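What We Read When Nobody Assigns It
Final report, Reading and Media elective
Elikem Ackah
3/16/20

Why I picked this

I have loved ghost stories since I was small enough to be scared of the hallway, so when we were told to pick a reading project I knew right away mine would be about spooky books for teens! My question was simple: do readers like a scary book more when the ending explains everything, or when it leaves you hanging?

The two books

I used two short novels, both borrowed from the school library. Dukdale is about a girl who moves to a town where the church bell rings by itself, and the last chapter tells you exactly who is ringing it and why. Trindley is about twins who keep finding a door in their house that wasn't there before. You never find out where it goes (I'm still thinking about it, months later).

How I did it

In February, 30 students read both books. Half started with Dukdale and half with Trindley, so that being tired of ghosts by book two wouldn't spoil the results. Each reader scored both books out of 100 and wrote a few sentences about the ending. I also asked them to mark the page where they first felt nervous, which was my favorite part to read through.
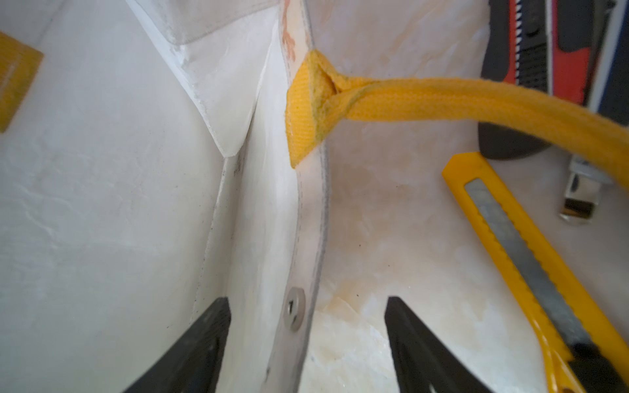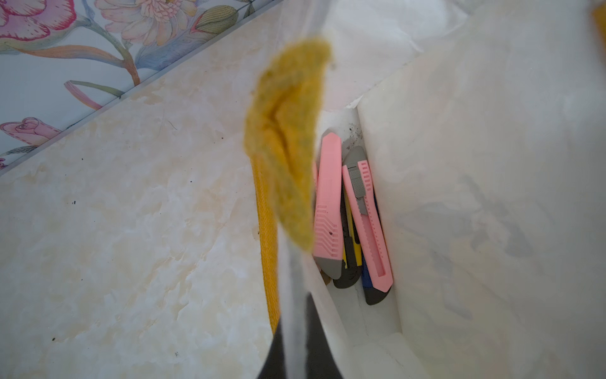
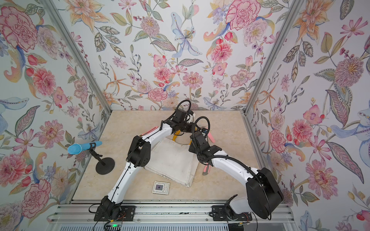 What I found

Dukdale got the higher scores, and I did not see that coming. People liked having an answer. One reader wrote, "I could finally sleep." But the comments on Trindley were so much longer! Readers had theories about the door, they argued with each other's theories, and two of them drew floor plans of the house. Together the comments came to 1,130 words, and 1,000 of those were about Trindley.

The nervous pages were interesting too. In Dukdale most people marked the first bell scene. In Trindley the marks were all over the place, and a few were on pages where nothing happens except breakfast.

What I would change

Scoring a book out of 100 is hard, and several readers said they were guessing. Next time I would ask for a score right after the last page and another one a week later, because I suspect Trindley would climb. I'd also add a third book with a funny ghost. Positz would be a great choice, and it's short.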